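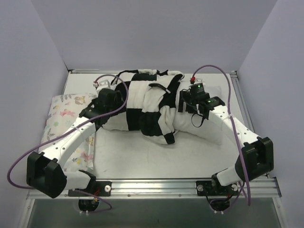

The checkered cover partway over the white pillow, woodland one off to the left

How do you get a plush pillow cover on without it bunching up?

Posted in Laundry & Linens, Jun 11, 2025

riltdale_renter

I have a black and white checkered cover with big squares, a soft plush material, and I can't get it onto the pillow neatly. Every time it ends up like the photo. One side lies fairly flat and the other side is a crumpled fold with the pattern twisted every which way, and part of the pillow is still sticking out on the right.

The pillow is a plain white one from the Oksanen store in Lukport. I bought the cover separately last October and threw out the packaging, so I don't know what size it was sold as. It has an opening at one short end, no zipper. The other pillow, the long cream one with the animals on it, went into its cover with no trouble, but that's thin cotton.

I've tried pushing the pillow in from the open end and I've tried shaking it down. The plush grabs the pillow and stops about halfway. Is there a method for this or is the cover too small?

3 replies

drarkton_linens

Turn it inside out first. It's the same way a lot of people do a duvet cover and it works for thick pillow covers too.

Turn the whole cover inside out and put both hands in through the opening, all the way to the two closed corners. Grab those corners from inside the cover. With the corners still in your hands, take hold of the two corners at one short end of the pillow, so you're holding pillow and cover together. Then roll the cover back over your hands and down the pillow. Go slowly and do a few inches on each side at a time. If you pull one side all the way down first, the squares will run crooked and you'll have to start over.

Plush on the outside isn't the problem, by the way. What matters is the back of the fabric, and on some of these the back is a knit that clings. If yours does that, fold the pillow in half the long way before you put it in and let it open up once it's inside. I do this with the thick ones at home and it takes me under a minute now.

When it's on, hold it by the closed end and shake it a few times, then line the squares up with the edge of the pillow by hand. They won't be perfect. The fabric has some stretch and the blocks will always be a bit wider in the middle.

One more thing — measure before you fight with it any longer. Lay the pillow flat and measure it seam to seam, then do the same with the cover empty. If the cover is 25 inches on its long side and the pillow is closer to 30, no method is going to fix that.

hallcloset186

Wash it and dry it on low. Mine loosened up after that.

tb_lukport

I would not put it in the dryer until you've measured. I had a fleece one that got shorter, and it was already tight. Air dry if you wash it at all.

Otherwise the inside out way is right. I'd add that a table is better than a bed for this, since the pillow doesn't sink in and you can press it flat with your forearm while you pull. Clear the other pillow off first so you have the full width.

If it does measure too small, use it on a smaller pillow and keep looking for one that fits. I paid 40 dollars for a set of two and one of them is still in the closet.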